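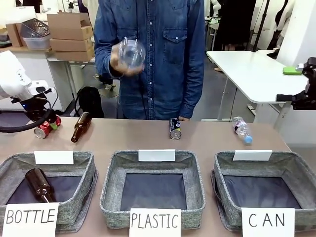 Cans and bottles on the sorting table.

Slide 1. Title

Evening all. I'm Marlina Tjoa, and I've been asked to talk about how homes get described when they're up for sale. I bought one in Ginting on the strength of a brochure, so I come at this with a grudge. I'll try to be fair. Interrupt if you like.

Slide 2. The heap of listings

Over the winter I read 429 house listings from three agents' websites. I started in December and carried on well past the point where it was good for me. I kept a tally of certain words.

"Stunning" came up in 195 of them. (Pause here.) I've been inside a few of those houses. One had a bathroom you could only reach through the other bathroom.

I don't claim this is science. I chose the agents, I chose the words, and I was in a mood. Someone at the Fondine evening pointed this out at length and they had a point.

Slide 3. "Views"

A view from what? Ask every time. On Breltus Rise there's a house sold as having "hill views throughout". I went. From the landing, on the left side of the window, yes. From the kitchen you get next door's extension.

Ask which rooms. Then ask what the land in the view is zoned for and who owns it. The agent may not know. Write down that they didn't know.

Slide 4. "Sought after"

By whom? If a street is so sought after, why has the house been listed twice at two different prices? Look up the earlier listing before you view. Old photos are worth a lot too. You can often see which wall has been painted.

(Skip the story about the shed if running late.)

Slide 5. Floor area

My own listing gave 1,793 square feet. I took that as the size of the house. It was the size of the house and the garage and a covered porch, and the note saying so was on the last page in grey type.

I don't think anyone lied to me. I do think somebody was pleased I didn't read the last page. Ask for a floor plan with each room measured, and take a tape with you anyway.

Slide 6. The price estimate tools

I get asked about Kudent. It's the one that gives you a value as soon as you type in the address. I tried it on my own house, then changed the number of bathrooms and watched the value jump. It has never seen the bathrooms. Use it for a rough idea if you must, but I wouldn't take it into a negotiation.

Slide 7. Going to see it

Go twice, at different times of day. The drive to town was "minutes" in my brochure. It's 40 of them in the morning.

Stand in the garden and say nothing for a bit. Run the taps upstairs. Open the cupboard they've put a chair in front of. If the agent keeps talking while you're trying to listen for the road, ask them to wait indoors. It feels rude and they'll get over it.

Slide 8. Questions

Likely one: do I regret buying? No, I like the house. I'd have offered less for it.

Likely two: are sellers' own descriptions any better? Shorter, mostly. I haven't read enough of them to say more.

Handout is by the door, dated 12/28/25. Bin the older one, the section on surveys was wrong.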